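Unidade curricular: Oficina de Montagem e Ensaio
Apontamentos da sessão 4
Superfícies de trabalho, perfis e fixação de cabos
Docente responsável: Hye-jin Baek
Apoio laboratorial: Hiwot Degefa
Sala 826

1. Âmbito

Os presentes apontamentos complementam a aula teórica sobre a preparação da bancada e devem ser lidos antes da sessão prática. Pressupõe-se conhecida a matéria da sessão 3 (elementos roscados e binários de aperto). A parte relativa a tolerâncias dimensionais será tratada em documento próprio.

2. Superfície de trabalho

A superfície deve ser lisa, de cor uniforme e pouco refletora. As tonalidades médias de azul e verde facilitam a identificação de parafusos, anilhas e cabos, quer estes sejam claros, quer sejam escuros. Um tampo brilhante produz zonas esbranquiçadas sob iluminação direta, nas quais as peças metálicas pequenas se perdem com facilidade.

As manchas e os riscos ligeiros são tolerados, desde que não alterem o apoio das peças. Sulcos percetíveis ao tato devem ser registados na ficha da bancada.

3. Calhas e perfis de alumínio

A calha principal define a linha de referência de toda a montagem. Coloca-se paralela ao bordo anterior da bancada e só depois se posicionam os restantes elementos. O desvio admissível, medido entre as duas extremidades, é o indicado na ficha técnica da série Tirken, disponível na pasta da disciplina.

Os pórticos retangulares são montados na seguinte ordem:
montante esquerdo;
montante direito;
travessa superior;
cantoneiras, com aperto provisório;
verificação da esquadria a 90 graus;
aperto definitivo, em cruz.

As cantoneiras impressas em 3D admitem um binário inferior ao das metálicas. Uma cantoneira fissurada não se reaproveita, mesmo que a fissura não atinja o furo.

4. Fixação de cabos

Todo o cabo que atravesse uma calha deve ter, pelo menos, um ponto de fixação no pórtico. A pinça segura o cabo pela bainha, sem a esmagar. O troço que segue para fora da montagem descreve um arco largo, respeitando o raio mínimo de curvatura indicado pelo fabricante.

A extremidade livre pode ficar saliente durante o ensaio de alinhamento. O comprimento saliente é anotado na folha de registo, em milímetros.

5. Fitas e marcações

A fita adesiva é admitida como marcação temporária de posição. Utilizam-se quadrados pequenos, colados sobre o tampo ou junto à base do pórtico. A fita não substitui um elemento de fixação mecânica. Os grupos que optarem por fita da cor do tampo devem assinalar cada ponto no esquema entregue, pois a sua leitura à distância é difícil.

6. Trabalho a entregar

Cada grupo apresenta o esquema cotado da bancada e um relatório com o máximo de 3000 caracteres. A montagem do pórtico tem a duração de 30 minutos e é avaliada por Nam-gil Yoon. O modelo de relatório do grupo Miden, do ano anterior, pode ser consultado junto de Pin-yu Lu.

7. Figuras
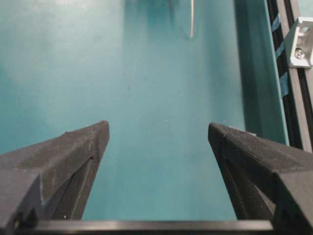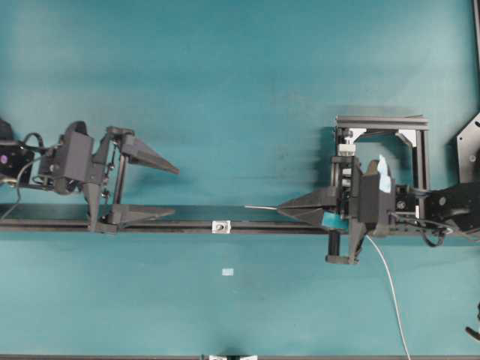
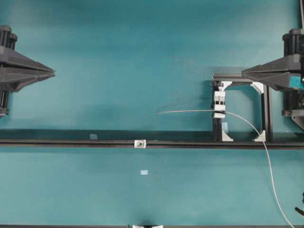
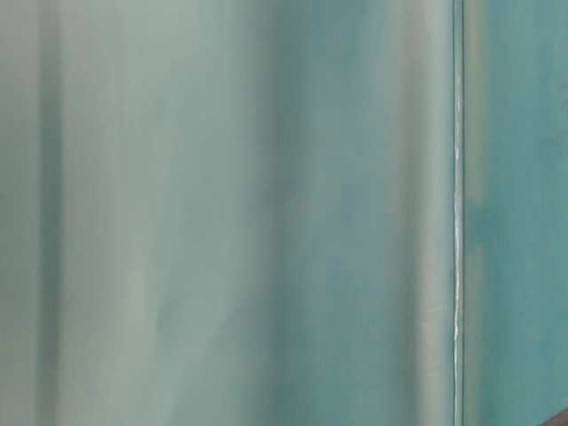
Figuras 1 a 4. Superfícies em tons de azul-esverdeado. Nas Figuras 2 e 3, calha preta disposta na horizontal sobre o tampo; na Figura 3, cabo cinzento fino preso por pinça branca ao montante esquerdo do pórtico.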